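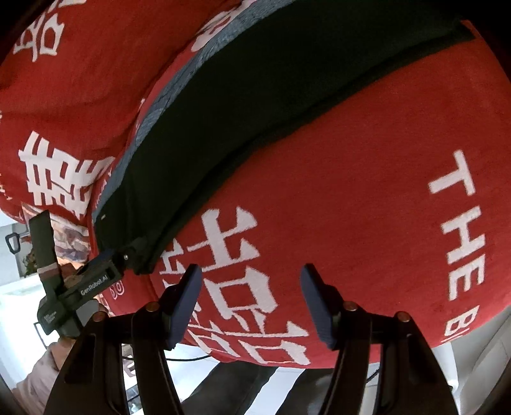 Red bag, white print, dark band along the seam between the two lobes.

Soft goods notebook, September, started 9:40

Carrying on from the last entry. The red bag is the one Lorraine Pilkington sent over from Fidham with the other promotional pieces. White lettering and large Chinese characters on both sides of the seam. The capitals I can read run down the right-hand side, THE B, and then the cloth curves away. I have asked Muthu to read the characters and write them on the job card, as I don't want to guess at the wording for the catalog line.

Cloth first. It has a soft, slightly fuzzy face, a bit like terry. I've put "terry-like" on the card and left the fiber box blank until the burn test on a seam clipping. Lorraine's sheet says cotton, but the same sheet had two of the other pieces wrong, so I am not copying anything from it. The pile takes a mark if you press a thumbnail into it and comes back slowly. Brush with the pile only. Sota found the direction by running a dry hand over it, and I've chalked an arrow on the inside, near the opening.

The print. Checked one character and the T with the loupe. Ink sits on top of the pile with some of it gone down between the loops. No cracking on the flat parts. Where the bag bulges there is a little stretch in the white and the red shows through under the loupe, not at arm's length. Tape lift on the edge of the T: a few red fibers, no white. That is better than I expected. No steam on the print until we have tried it on an inside corner.

The band. Wide, dark, somewhere between green and black depending which lamp is on. I wrote "black" on the first card and Pauline wrote "dark green" on the second, so we are going with green-black and both cards are now the same. There is a grayish-blue trim with some texture to it along one edge. I can't match it to anything in the ribbon drawers. The nearest is the Bjarnason tape, which is flatter and too blue. If we have to replace a length of it I would sooner take the whole strip off and start over than have a join showing.

What we wanted to know was whether the band is holding the shape of the bag or is only decoration. Stuffed the bag with tissue to get the two lobes up, then lifted the band at the lower end and eased it along. With the band slack the lobes spread and the seam between them flattened out. With it pulled firm they stood up again. So it is doing some work, at least with tissue inside. Need to repeat with a proper filling before I say more than that.

Measurements, taken flat, tissue out, no pull on the cloth:
Band, full length laid straight: 46 cm
Stitches on the trim edge: even, no skips that I found
Bag, empty: not weighed, the small scale is with Jamie

Pulled at the band seam with the spring gauge, slowly, up to 30 newtons and held. Nothing popped. The red cloth puckered next to the stitching and relaxed when I let go. I did not go higher, as there is only one of these and Lorraine wants it back. The sample cloth from Trotthorpe can go to failure if anybody wants a number for that. Same needle, same thread weight, double row.

Stuffing. Tissue is fine for handling but gives lumps, and the lettering goes wavy over them. Tried the polyester wadding from the Virnum box, torn small, and it filled the corners better. Too much and the seam strains, too little and the characters fold in on themselves. The fill I liked had the lobes firm enough to read the print but with a bit of give under the palm. Weigh this next time so the rest can be done the same way.

Storage. The accession list is up to 1,832 and this bag has the last number on it. Flat storage would crease the pile across the print, so it wants a deep box, filled, lying on the plain side. Pauline has a lid that fits nothing else and we may as well make up a base for it. Acid-free tissue between the band and the red cloth in case the dark dye moves. Rub test on the band with a damp white swab: faint gray at the second rub. Could be dirt. Do it again on a cleaned patch and tape both swabs to the card.

11:15. Muthu has been in and copied down the characters. He wants another look at the one at the upper left, where only part of it shows before the cloth turns. He'll do the card after that. I have left the wadding in for him.

Jamie Treloar asked whether we could wash it. Not yet, and not with the band on. The two cloths are likely to shrink differently and we would end up with a permanent pucker down the seam. Vacuum through the mesh on low, then see what is left.

To do:
Muthu, wording on card
Scale back from Jamie, weigh bag empty and filled
Burn test, red clipping and a thread from the band
Second swab test
Ask Lorraine if there was ever a matching piece, and when she needs this one returned
Order more wadding, same kind, the Virnum box is nearly done
Sota to cut the box base once Pauline finds the lid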